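4.2 Bottles at the sink

Of the 266 washing sessions in the corpus, the ones that taught us most about kitchens concerned the smallest dishes in them. A baby bottle is a modest object until it has to be cleaned, at which point it becomes a kit. Our coding scheme, drawn up in November with dinner plates in mind, had one code for "washes item" and one for "puts item down". It lasted until the first parent unscrewed a collar.

We take a single household here, labelled Inthanon in our records (sites were named after mountains, a decision made before lunch and never revisited). The sink is an ordinary steel unit with a ribbed drainboard on the left and the basin on the right, set into a black countertop. Whoever planned the room gave it a marble-patterned wall and then left the washer a few ribbed inches on which to put everything.
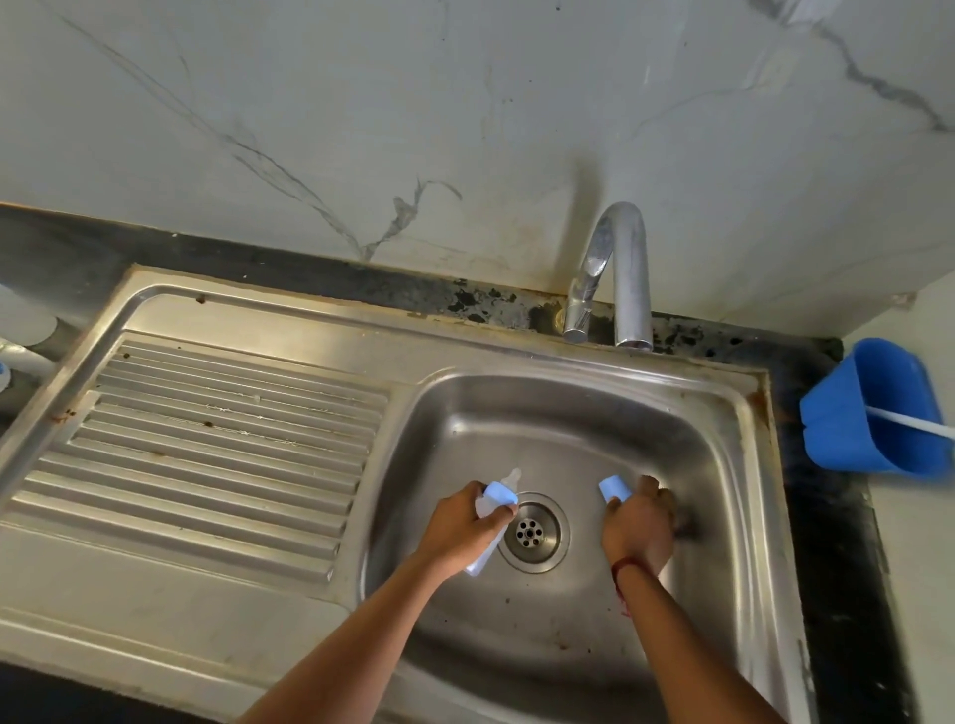
Wendt's earlier account of domestic washing treats the basin as the workplace and the drainboard as a kind of car park. Gerd Wendt was writing about roasting tins, and for roasting tins he is right. With feeding gear the split doesn't hold. Small parts come back off the board for another look, get turned over, get paired with their neighbours and go down again somewhere else. In interviews, parents called this "checking". Our first coders called it "fidgeting", and the label had to be withdrawn after one of them became a father.

The tool matters too. A cloth will reach the outside of anything, and a determined thumb will reach some of the inside, but a long bottle brush changes how the hands divide the job. One hand holds and turns while the other works the handle. We coded the two hands separately for this reason, which doubled the coding time and did nothing for morale.

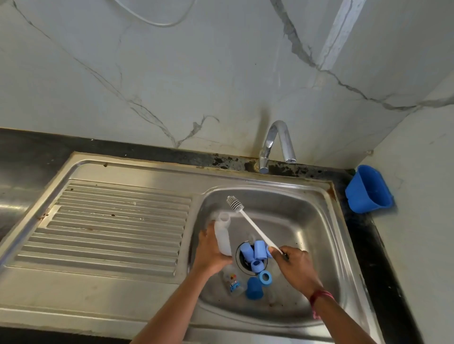

Two codes were added at this stage. "Hold for brush" covers any grip whose only purpose is to keep a part still while it is scrubbed. "Inspect" covers a part being lifted or tilted towards the eyes with no tool touching it. Agreement between coders on the first was good from the start. Agreement on the second was poor, as a person looking at a bottle and a person thinking about something else while facing a bottle are hard to tell apart. We settled on a rule that the item had to be rotated or raised, and after that the arguments mostly moved to other subjects.

The parts themselves needed names. Parents had plenty (lid, hat, ring, the blue bit) and rarely used the same one twice. We kept four terms: body, collar, cap and "other", the last for any piece the coder couldn't place with confidence. Figure 6 shows the bottle and its parts. The bottle is in the hands with its blue cap over one end, and a light blue collar lies on its side on the drainboard.

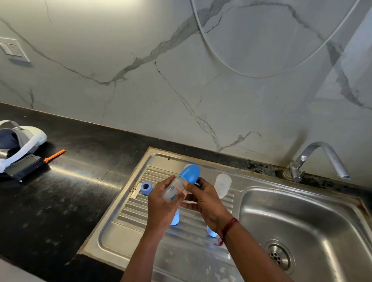 Figure 6. Bottle body and cap in the hands, collar on the drainboard. Inthanon household.

4.3 What counts as a part

Once the collar had its own code, the totals moved sharply. Under the old scheme the feeding sessions gave us 375 handling events. Under the new one, the same recordings gave 763. No one had washed anything extra in the meantime. We mention this for the benefit of readers who compare households across studies – a good deal of what looks like diligence may be a generous codebook.

Collars turned out to be the awkward members of the set. A collar is a short ring, open at both ends, with a thread that wants attention and nothing much to hold it by. Most washers hooked it with curled fingers, and several told us it was the part they were most likely to lose down the side of something.
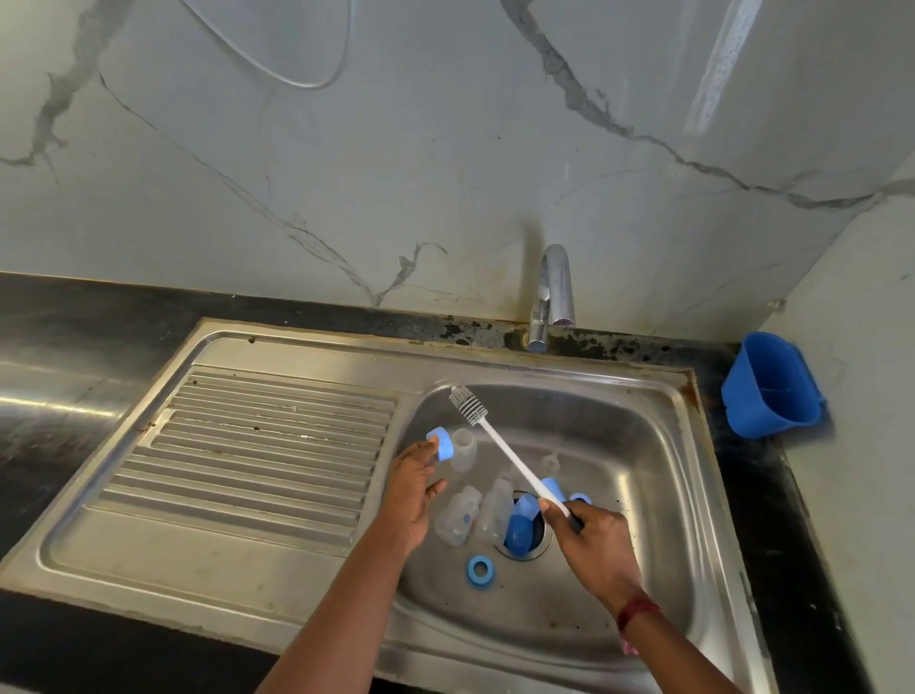

A related problem is the sink's own upkeep, which we had not planned to study. Grime and rust along the back rim were common in our older kitchens, Inthanon among them, and sat within easy reach of items being washed with great care. We see no contradiction in this. The bottle is a job with an end to it, and the seam behind the tap belongs to that large class of household tasks due to be done at the weekend. When asked, parents ranked it below the oven and above the windows.

We kept the rim out of the coding scheme. Had it gone in, we would have needed a code for looking at it and deciding against.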